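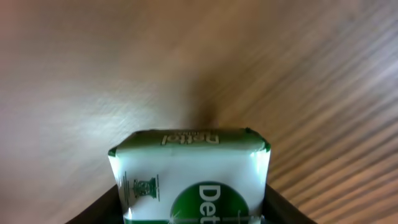 Pastilla de jabón Dettol sujeta entre los dos dedos de la pinza.

Tique 1973. Celda Pakura, pinza de dos dedos
Abierto por: Purificación Marín
Asignado a: Levente Magyar
Estado: resuelto, en observación hasta el viernes

Purificación Marín
Con el jabón todo va de maravilla, pero con los objetos estrechos la pinza cierra descentrada: el dedo izquierdo llega antes y empuja la pieza hacia el derecho. De 80 ciclos en el turno de mañana, 34 acabaron con aviso de fuerza desigual. He reiniciado el controlador dos veces y sigue igual.

Levente Magyar
¡Qué buen caso! Me suena a desfase del cero, porque cambiamos los dedos en octubre y no encuentro el registro de la calibración. Prueba esto, por favor:
1. Vacía la pinza y sube la muñeca hasta que los dedos queden libres sobre la mesa.
2. Abre del todo y apunta el valor de cada dedo.
3. Revisa el apriete de los tornillos de los dedos con la llave corta. 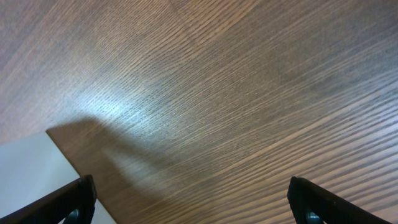 Abierta del todo, sin nada entre los dedos, el izquierdo me da 2 mm menos de recorrido que el derecho. Los tornillos estaban firmes, así que no los he tocado. ¡Creo que tenías razón con el cero! (P. Marín)

Levente Magyar
¡Estupendo, eso lo explica casi todo! Lanza la rutina de cero desde el menú de servicio, siempre sin pieza, y guarda en la memoria fija. Si solo le das a aplicar, lo pierde al apagar; a Dušan Gashi y a mí nos costó una tarde entera descubrirlo.

Purificación Marín
Hecho y guardado. Los dos dedos marcan ya el mismo recorrido y el cierre en vacío suena precioso, un solo clic. Paso a repetir la serie de higiene con el tubo y el cepillo, que era la que más avisos daba.

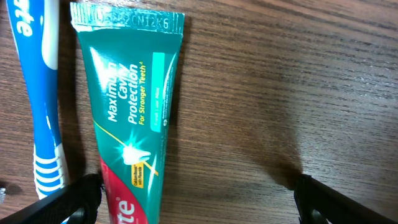 Tubo de dentífrico entre los dedos abiertos, más cerca del izquierdo.

Levente Magyar
Ojo con la aproximación: centra la muñeca sobre el tubo antes de bajar, o el dedo izquierdo volverá a tocar primero aunque el cero esté perfecto. Y deja más hueco con el cepillo. Fidel Godoy tiene la plantilla de posiciones, pídesela.

Purificación Marín
Con la plantilla de Fidel, serie completa y ningún aviso. ¡Qué gusto! Queda pendiente anotar el cero en la hoja de mantenimiento.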